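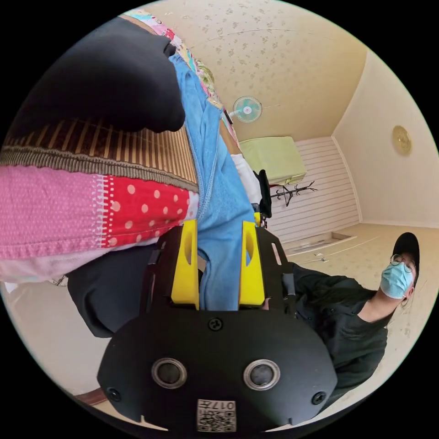
Condensation on the inside of the storm, not the sash

Home Forums Windows and Doors Old Houses Members Log in

Search this forum... Go

Posted 19 November 2021 by hemant_upadhyay

House is in Brorkside, wood double-hung windows, original to the building. Single glazing in the sashes, aluminum triple-track storms outside. The storms are Londetti units, 15 years old according to the previous owner's paperwork.

Problem: on cold mornings the bedroom windows on the north side have water on the inner face of the storm glass. The sash glass stays clear. By late morning the water has run down and is sitting on the sill between the storm and the sash. Paint on that sill is starting to lift at the outer corners.

What I have done so far:

- Recaulked the storm frames to the casing on all sides with Premulby exterior sealant in September.
- Checked the glass-to-frame gaskets on the storms. They look fine.
- Ran the bath fan longer after showers. No change that I can see.

It was less noticeable last winter. I assume the storms are leaking and need to be replaced. Is there a reason to repair instead?

----

lcalvo wrote:

You caulked the bottom edge too? All sides, meaning the bottom rail where it meets the sill?

If so, you closed the weep holes, or whatever gap was doing their job. A storm window is supposed to be the leakier of the two layers. House air gets past the sash, hits cold glass, and drops its water. It needs a way out at the bottom. Last winter it had one.

Cut the caulk along the bottom rail and look for the weeps before you spend money on anything.

----

hemant_upadhyay wrote:

Yes, bottom too. I didn't see any weep holes, but there was old putty or paint in that area and I went over it. I thought a complete seal was the point of a storm window.

----

sev_moya wrote:

A complete seal is the point of the inner window. The rule is tight inside, vented outside.

The location of the water tells you which way the air is moving. Water on the room side of the sash glass means the room air is damp and the sash glass is cold. Water on the inner face of the storm means room air is getting into the gap. You have the second case, so the sash is leaking. The storm is only the place where it shows up.

Things to look at on the sash, in the order I would do them:

1. Sash lock. Does it pull the meeting rails together, or does it just turn?
2. Meeting rail. Close the window on a strip of paper and pull. If it slides out freely, air gets through.
3. Side channels. Worn stops leave a gap along the full height.
4. Pulley openings, if you have ropes and weights. The weight pocket connects to the wall cavity and often to the gap.

----

Estibaliz R wrote:

I disagree with cutting the bottom caulk in November. If there is standing water on that sill and the paint has lifted, open a path at the bottom and wind-driven rain can come in the same way. Dry it first, fix the paint, then deal with the weeps in spring.

I would start with indoor humidity. A cheap hygrometer in the bedroom overnight, door closed as you normally sleep. Two people in a closed bedroom put a fair amount of water into the air. If the reading is high in the morning, weatherstripping alone won't fix it.

----

lcalvo wrote:

Rain gets in at the tracks on every triple-track storm I have worked on. That's the other reason the weeps exist. With the bottom sealed, that water now stays on the sill along with the condensation. Leaving it sealed until spring is the worst of the available choices for the wood.

Agree on the hygrometer.

----

Estibaliz R wrote:

It depends on the exposure. My sills face open ground and the rain comes in sideways. On a sheltered north wall I would probably accept your version.

----

hemant_upadhyay wrote:

North wall is sheltered, the neighbor's garage is close on that side.

Paper test results: lower sash against the sill holds the paper. Meeting rail does not hold it anywhere. The lock turns but the rails don't move. Side channels hold in some spots.

The windows do have ropes and pulleys. With a hand over the pulley opening I can feel air.

----

sev_moya wrote:

Then you have the main path. Before you put foam in the meeting rail, check that the upper sash is all the way up. They drop over time, and then the rails don't line up and the lock has nothing to pull against. Paint buildup at the top of the jamb will also hold it down. Scrape that, push the sash up, and try the lock again. In many cases that closes the meeting rail with no added material.

If there is still a gap, use spring bronze or a thin V-strip on the meeting rail. Thick foam will keep the lock from catching. For the pulleys, the stick-on covers with a slot for the rope are adequate.

----

s_esteban wrote:

Different view. I had the same setup and got tired of it. Replaced the sashes with insulated units in the old frames, took the storms off, no condensation for several winters. At some point the labor on old windows is more than they return. You also stop cleaning four faces of glass per window.

----

lcalvo wrote:

The question was whether to replace the storms, and that part is clear: no. New storms on a leaking sash will fog in the same place.

On sash replacement, the seals on insulated glass fail eventually, and then the water is between the panes where you can't reach it. Old sashes can be taken apart on a bench. I don't say everyone should keep them, but it isn't a like-for-like comparison.

----

s_esteban wrote:

Eventually, yes. Mine haven't.

----

hemant_upadhyay wrote:

Update. I cut the bottom caulk on both bedroom windows with a utility knife. There were 2 weep notches in each bottom rail, all packed with old paint and my new sealant. Cleared them with a bent wire. Some water came out of the left window right away.

The upper sash on that window was down at one side. It went back up after I scraped the jamb, and the lock now pulls. The other one is painted in place and low, so I will need to cut it free. Bought V-strip and pulley covers at Bustamante.

Hygrometer is in the bedroom as of tonight.

----

Estibaliz R wrote:

Leave the sill bare until it is dry all the way down, then prime. Paint over damp wood will lift again in the same corners. Run a fan on it with the sash open during the day if the weather allows.

----

sev_moya wrote:

For the painted sash, score both sides of the joint, inside and out, and work a putty knife along it. Don't pry from one corner. Do the stiles before the top rail.

You will still see a little fog on the storm on the coldest mornings. No wood sash is 100 percent tight. What you want is for it to clear by itself and leave the sill dry.

----

hemant_upadhyay wrote:

Left window had a light haze at the bottom this morning, sill dry. Right window same as before, with water on the storm, but it is draining now. I will cut the right sash free once I can get the furniture out of the way, and post the hygrometer readings then.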